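The part of the project I was least looking forward to was the laundry, and it ended up being the bit I wrote the most notes on. Our course asked us to redesign one boring household job, and I picked folding on the bed, which is how I've done it my whole life (badly, according to my mother). The working name is Jirkix. It has stuck, sorry!

My first idea was a folding board in stiff felt, 61 cm wide, but my tutor Sem Van Hecke wanted me to look at the bed first and forget about products for a while. So I looked at the bed. Shirts need way more room than you think, especially if you spread the sleeves out before you start, and the bedding keeps getting in on the act - folds on top of folds, and everything slides toward the edge.
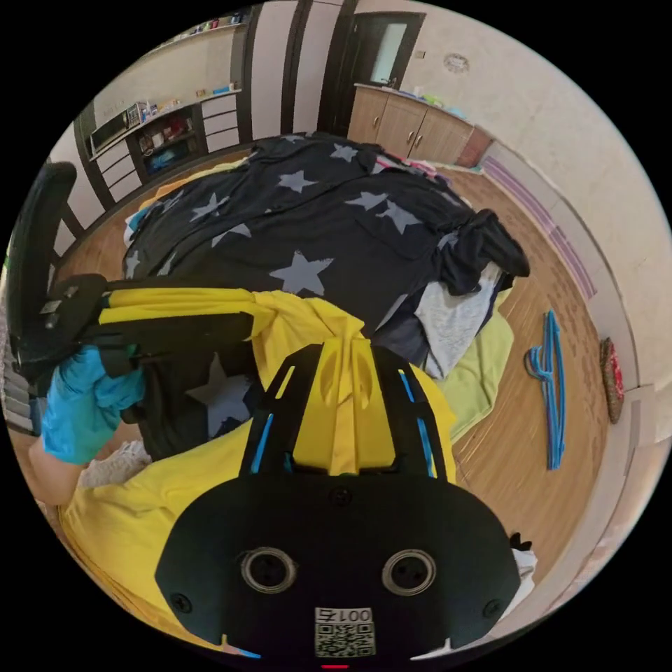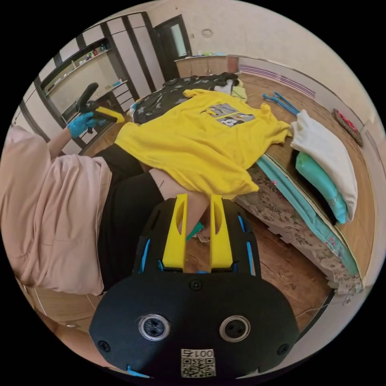
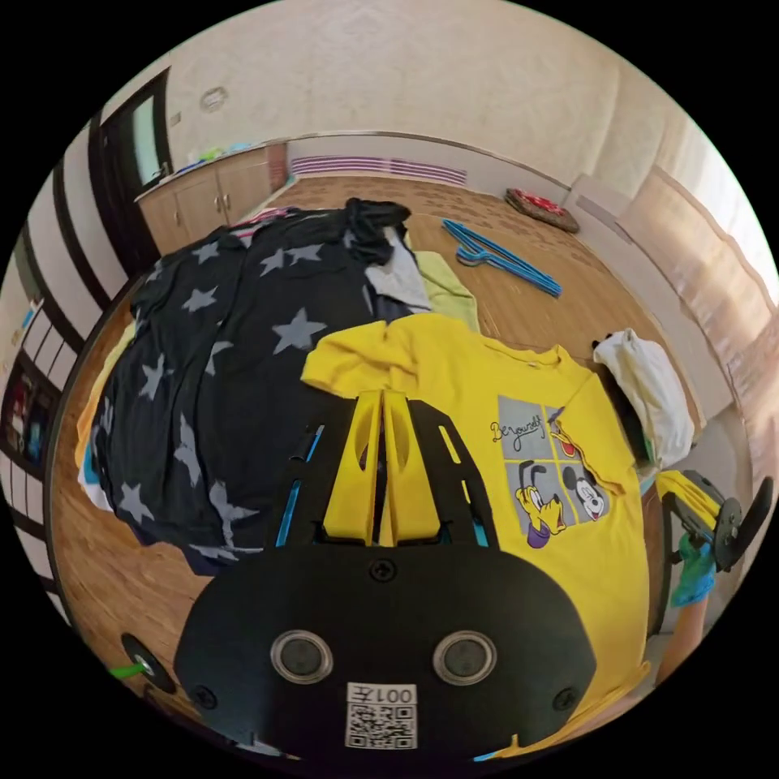
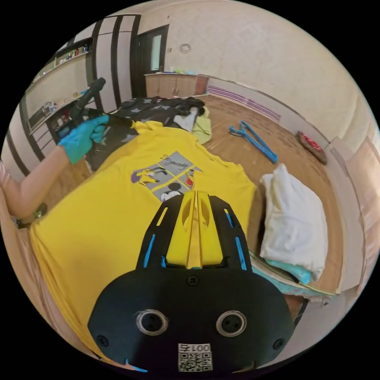

*Yellow cloth and star-patterned fabric, all four pictures.*

A T-shirt with a print on the chest is a nice one to learn on, I think. You've got a landmark in the middle, so you can bring both sides in and check whether they match. Plain towels are quicker but they eat up the space, and I now stack those at one end before I touch any shirts.

I timed myself on a plain T-shirt at home in October: 28 seconds on the bare bed, and I only shaved 2 seconds off that with the felt board. Not a lot for something you then have to store! The next version is a thin roll-up mat with fold lines stitched in, and I still need to find a fabric that doesn't slip on a duvet.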